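Wadside parish council: the clerk's post again

March 2026

The parish council met last night in the Stillerent Room and the main item was the clerk's job, which has been vacant since the last one left for a bigger council up the valley. I went along and sat at the back. There were two of us in the public seats, which is normal for Wadside.

The council has been paying a locum from an agency called Arnaud. The locum works 14 hours a week, mostly from home, and does the minutes, the planning responses and the payroll. The agreement was meant to end at Christmas and was extended. Last night it was extended again, until the annual meeting in May. The vote was close and one councillor abstained.

The argument was over whether the new post should be advertised with the legal work included. At the moment anything to do with the Skuven Lane lease goes to an outside solicitor and is billed separately. The last bill was £179 for one letter. Some councillors think a qualified clerk could have written it. The chairman said a clerk is not a solicitor and should not be asked to act as one, and I agree with him on that, although it was a short letter.
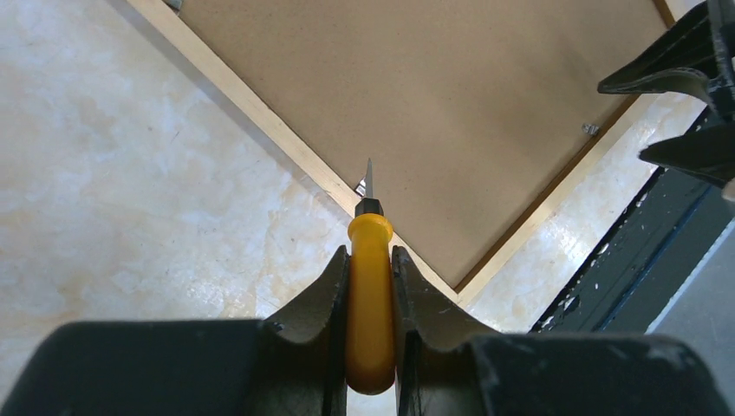 Amber-handled tool, with a wooden frame lying behind it.

The lease itself was not discussed in open session. The agenda said "to receive an update" and the public were asked to leave for it, so we stood in the corridor for a while and then came back in for highways. I have asked before for the dates of the lease to be put on the website. They are not secret, they were in the minutes when it was signed, but those minutes are from before the website was changed and the old links do not work.

On highways, the county has turned down the request for a 20 limit past the school but will look at the signs. The grit bin at the top of Skuven Lane is to be moved to the other side of the road.

The precept went up in January and the increase comes to about 40 pence a month for most houses. One resident had written in to complain. The letter was noted.

The advert for the clerk should go out before Easter, with interviews after. The job description is being redrafted by the staffing group and will come back to full council first. If you want to see it, ask for the papers in advance, as there were not enough printed copies last night and I had to read over somebody's shoulder.

Draft minutes should be on the noticeboard by the end of next week. I will put up a correction if I have got any of the votes wrong.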